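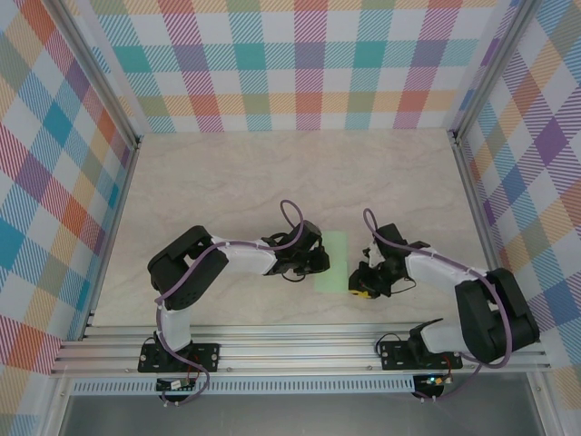
Nov 13, 2024

Plaid won! I went back and forth on it for ages – plain white would've been the sensible choice – but all those pinks and teals and oranges make me happy every time I look over. Nerea Paredes says it's like working inside a picnic blanket. Fine by me.

I'm keeping the pale tabletop too, faint veins and all, and the little light-green pad stays on it for now. I do wonder about a darker green. Maybe in December.

Spent 53 minutes on the phone with Choi about an order, then ate two bowls of soup. Bed soon, I think.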